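Comparing Grippers, Part Two: Thin and Floppy Things

Welcome back, everyone, and I hope the Raltamton readings weren't too much of a slog. Last time we stuck to blocks and mugs, which are very forgiving (bless them). Today we're on to sheets and boards, where the Starkgate parallel jaw and the Uysal tapered fingers start to behave quite differently, and where your choice of wrist camera begins to matter as well.

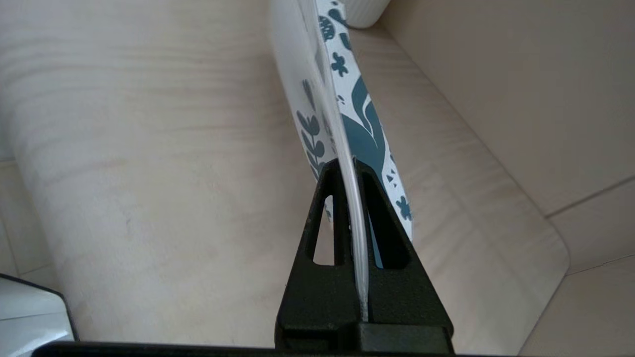

Wrist view, tapered fingers: clear plastic sheet pinched at its lower edge, patterned board behind.

Have a good look at how little of the sheet you can make out when it's edge-on, apart from a few highlights along the rim. Keep that in mind when you're labelling your own trials! Each group will do 18 grasps per gripper, starting at the low force setting, and please write down the colour of whatever is behind the sheet, as we'll want it when we compare cameras in October. Log sheets go in the Trudance folder.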